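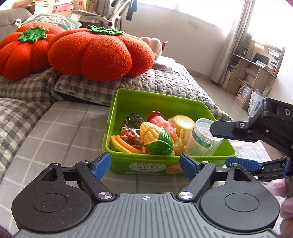 緑色の箱とおもちゃ

条約(じょうやく)ってなに?

国と国とのあいだで決めた約束を「条約」といいます。友だちどうしの約束は口で言うだけのことも多いですが、条約はふつう文書にして残します。

条約には、いろいろな種類があります。戦争を終わらせるための条約、国境を決める条約、川や海をよごさないための条約などです。2つの国だけで結ぶものもあれば、100をこえる国が入っているものもあります。

どうやって決まるの?

まず、それぞれの国の代表が集まって話し合います。この話し合いを「交渉(こうしょう)」といいます。交渉はすぐに終わるとはかぎりません。何年もかかることがあります。

川をはさんでとなり合う、アタードとゴドイという国で考えてみましょう。アタードは畑に使う水がほしい。ゴドイは魚をとる人のために、川の水をへらしたくない。代表のフォーリーさんとマンスールさんは、2月から6回会って、1年のうちどの時期にどれだけ水を使ってよいかを話し合いました。
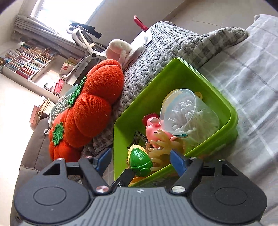
話がまとまると、代表は文書に名前を書きます。「署名(しょめい)」です。でも、署名しただけでは、まだ約束が始まらないことがあります。代表は文書を国に持ち帰り、多くの国では議会で「この内容でよいか」を話し合います。そのうえで、国として正式に「守ります」と決めることを「批准(ひじゅん)」といいます。アタードとゴドイの条約は全部で12条あり、両方の国が批准した文書を交換した日から始まることになりました。

守らなかったらどうなるの?

国どうしのあいだには、国の中とちがって、いつでもかけつける警察のようなしくみがありません。そこで、まずは相手の国が「約束とちがいます」と伝え、もう一度話し合います。それでも解決しないときは、ほかの国に間に入ってもらったり、国際的な裁判所で判断してもらったりします。裁判をするには、ふつう両方の国の同意がいります。

ことばのメモ
交渉:約束の中身を決めるための話し合い
署名:文書に自分の名前を書くこと
批准:国として、条約を守ると正式に決めること

文:シモーネ・リンス
2018年7月4日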